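Speaker notes -- Keeping a two-arm cleanup cell running
Gleice Pimentel, Simiyu maintenance session, afternoon slot

Slide 1. Title

Say who I am and which cell I look after. It's the two-arm table at Drestgate, the one that does the crumb and pastry cleanup. I'm only covering setup, the daily check, and the two repairs we do most. Training and software are in Natanael Honorato's talk after the break, so send those questions to him.

Slide 2. What the cell has to do

Pick up a brush, pick up a dustpan, sweep pastry pieces into the pan, tip the pan into a bag. That's one run. We have logged 3,489 runs on this cell. Most of the stops in that log come from the table and the grippers. Very few come from the arm joints. Give people a moment with that, it surprises the arm people.

Slide 3. Laying out the table

Start with the mat. It goes down flat, with no curl along the front. If the mat creeps, the tools creep with it, and the brush pickup is the first thing to go wrong. We tape under the corners, not over them. Tape on top gets swept up by the bristles.

Then the tools. Dustpan in the middle, scoop away from the operator, handle toward the operator. Brush handle next to it with a gap, so the fingers can close on one without nudging the other. Bag to the side, opened up so it stands by itself. Pastry goes down last.

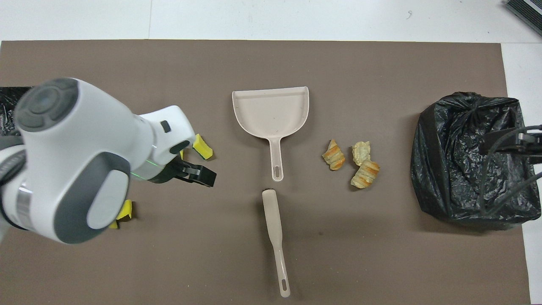

Osvaldo Caldeira disagrees with me on the order, and he has asked me to say so: he would put the pastry down first and the tools after it, on the grounds that flakes under a handle show up right away when you set the handle down, and if the tools are already there you never look. He ran it that way at Sturkasdale and had fewer slipped grips in the first hour of a shift.

My answer is that I still do tools first, but I took his point and added a look under both handles before the start button. Takes a few seconds. Either order is fine if you do the look.

Slide 4. Daily check, arms off

Read these out slowly, people write them down.

Wipe the finger pads with a dry cloth. Butter from the pastry builds up on them and you can't always see it. Run a thumbnail across the pad. If it skids, wipe again with alcohol and let it dry.

Open and close the fingers by hand on a strip of paper. The paper should tear before it slides out. Do this at the tip and again near the root.

Follow each cable from wrist to base. Look for shine on the jacket. Shine means it's rubbing on something. Check the ties and straps while you're there -- snug, with enough slack left for the wrist to turn all the way.

Check that the bag supports haven't shifted. Ours get bumped when people change bags.

Slide 5. Daily check, arms on

Status lights first. Then home both arms and watch them, don't walk off and get coffee. Listen on the way down. A tick at the same spot every time goes in the log, even if the arm finishes fine.

Then one slow run with no pastry. Brush up, pan up, lip of the pan down on the mat, brush to the lip, both tools back. At Plukunard they skip the slow run when the last shift ended clean. I don't.

Slide 6. Setting the two heights

This is the part I get the most email about.

Brush height: the bristles should touch and bend a little. If they splay out, you are pushing too hard and the handle will turn in the fingers. If they hover, the flakes stay put. Adjust in small steps and sweep a test piece after each one.

Pan height and tilt: set the lip against the mat along its whole width. A lip that is down at one corner and up at the other lets crumbs under. Slide a sheet of paper along the front edge and feel where it catches.

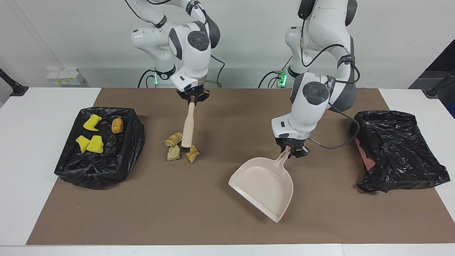 Set the pan before the brush. If you move the pan afterward, the brush path is aimed at the wrong place and you'll do the job twice. Save both values under the date and your initials. Do not overwrite the old ones. Flor Mosquera went back to a set that was 7 versions old after a mat change and it saved her a morning.

Slide 7. Repair one, finger pads

We change pads every 245 runs or when the paper test fails. Power down, arm supported, two screws per finger on ours. Clean off the old glue completely. Press the new pad for a full minute. Redo the paper test, then redo brush height, because new pads hold the handle a little differently.

Slide 8. Repair two, wrist cable

Support the arm before unplugging. Take a phone picture of the routing. Fit the new cable loose, turn the wrist to both ends of its travel, and only then tighten the ties. The last one I replaced had 123 hours on it and had been tied too tight from day one. That was my own work.

Slide 9. Spares and contacts

Pads, ties, one wrist cable, one spare brush, one spare pan, mat roll, bags. Dexter Gallagher keeps the parts list, and the check sheet is on the back of the handout. Questions until the bell.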